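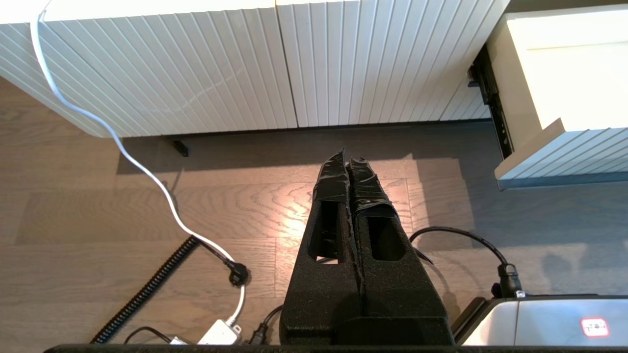 Cabos, adaptador e garra no chão da sala de demonstração, com uma gaveta do móvel branco aberta.

Fui à Westby com uma pergunta de orçamento e voltei com quatro, o que para uma manhã de visita não é mau nem bom. O dia aberto foi na quarta-feira, 28 de agosto de 2019, nas instalações que a empresa ocupa à saída de Milden, e o convite prometia "robótica de serviço pronta a comprar". Gosto sempre de ver o que cabe na palavra "pronta".

Para quem não acompanha esta página: ajudo uma rede de residências assistidas a decidir em que equipamento gasta dinheiro. Já comprámos camas articuladas que ninguém sabia reparar e um sistema de chamada que dependia de um servidor descontinuado. Quando alguém na direção lê um artigo sobre braços robóticos que arrumam a casa, sou eu que vou ver. Desta vez levei comigo a Hashini Bandara, que trata dos contratos de manutenção e tem menos paciência do que eu para apresentações.

A receção foi simpática, com café fraco e uma pasta de cartolina. Hwa-young Cheon, responsável pelos projetos-piloto, levou o nosso grupo pelo percurso. Começámos por uma sala com diapositivos, de que não vou falar, e passámos depois ao que interessava: uma divisão montada como casa, com chão de tábuas de madeira e móveis brancos de frente canelada, onde o robô trabalha com portas e gavetas.

A primeira coisa em que reparei foi no chão. Havia um cabo branco às curvas pelas tábuas, um preto em espiral, mais uns quantos finos, um adaptador de corrente branco e um aparelho prateado com um autocolante vermelho e branco. Uma sala de desenvolvimento é assim, já vi piores. Mas eu tinha vindo saber quanto custa pôr isto num quarto onde vive uma senhora de andarilho, e a folha de preços que vinha na pasta não tinha uma linha para calhas, tomadas adicionais ou instalação elétrica. Perguntei. A resposta foi que a instalação "se avalia caso a caso". No meu ofício isso lê-se como uma segunda fatura.

A segunda foi a garra. São dois dedos pretos revestidos de espuma, com as pontas embrulhadas em fita preta brilhante, já enrugada nas dobras, e a espuma salpicada de pó e cotão. Não tenho nada contra fita. Tenho uma pergunta contra qualquer peça que toca no chão e nos móveis o dia inteiro: de quanto em quanto tempo se troca, quem a troca e a que preço? Hwa-young Cheon respondeu com franqueza, o que lhe agradeço: o desgaste das pontas depende muito da tarefa e ainda não há um intervalo de substituição publicado. A Hashini quis saber se os dedos se podiam desinfetar. Podem ser limpos, disseram-nos. Limpos e desinfetados são duas linhas diferentes no nosso caderno de encargos, e a espuma preocupa-me. Ficaram de enviar uma nota por escrito.

Depois a gaveta. O móvel do canto tinha uma aberta, com a corrediça metálica preta à vista, e foi em redor dela que o grupo passou mais tempo. Um senhor da assistência perguntou se o robô lidava com gavetas empenadas, e riram-se todos menos os que trabalham em edifícios antigos. As nossas gavetas são empenadas. As portas têm puxadores de três fornecedores, e algumas nem puxador têm. A equipa explicou que cada tipo de mobiliário novo exige um período de recolha e ajuste, cobrado à parte, em blocos de 6 semanas. Fiz as contas na margem da pasta e deixei de ouvir durante um bocado.

Passo ao dinheiro, que foi para isso que lá fui.

A Westby propõe duas modalidades. Na primeira compra-se a unidade e paga-se um contrato anual de suporte. Na segunda aluga-se tudo por mês, com um mínimo de 5 anos. O aluguer é apresentado como a opção prudente. Não me convence: cinco anos é muito tempo para ficar preso a uma máquina cujo fabricante ainda não sabe dizer quanto duram as pontas dos dedos. A saída antecipada tem uma penalização que vem numa nota de rodapé, e a Hashini encontrou-a antes de acabarmos o café.

Há também um custo de que só se falou quando insistimos, o do acompanhamento. Nos primeiros tempos é preciso alguém na sala. A proposta conta 600 horas de supervisão no primeiro ano, fornecidas pelo cliente. Fornecidas por nós, portanto, com auxiliares que hoje já fazem falta noutro sítio. Essas horas não aparecem no total da folha de preços. Se as somarmos com o salário que pagamos, a comparação com a alternativa, que é contratar mais gente, deixa de ser tão bonita como no diapositivo.

Para ser justo, perguntei pela concorrência e ninguém ficou ofendido. A Thambiah vende um sistema parecido com menos capacidade e garantia mais longa. A Darkska só aceita encomendas a partir de 4 unidades, o que nos exclui à partida, embora o preço unitário seja tentador para grupos maiores. Quem estiver a planear compras conjuntas entre instituições talvez deva pedir-lhes uma visita. Eu hei de pedir, com pouca esperança.

O que me agradou: a equipa técnica não fugiu às perguntas, e um engenheiro novo, cujo nome não apanhei, disse-me ao almoço que não poria ainda o sistema em casa da avó sem alguém por perto. Confio mais nisso do que na brochura. Agradou-me também que aceitem testes pagos ao mês, sem compromisso, desde que se peça. Não está escrito em lado nenhum na pasta.

O que ficou por responder, e que enviei por correio eletrónico no dia seguinte:

Preço e prazo de entrega das pontas e do revestimento dos dedos.
Protocolo de desinfeção, com produtos compatíveis.
Quem paga e certifica a instalação elétrica, incluindo a proteção dos cabos em zonas de passagem.
Custo de adaptação por tipo de mobiliário, com teto.
O que acontece à unidade se o contrato de suporte não for renovado.

A minha recomendação à direção, para já, é não inscrever a compra no próximo orçamento. Proponho uma verba pequena para um teste mensal numa única residência, na copa e não nos quartos, com as horas de pessoal contabilizadas desde o primeiro dia. A Hashini é mais dura e nem isso queria. Combinámos voltar a falar quando chegar a resposta da Westby.

Estacionamento: há pouco, e o autocarro de Milden deixa-nos do lado errado da rotunda. Levem sapatos confortáveis.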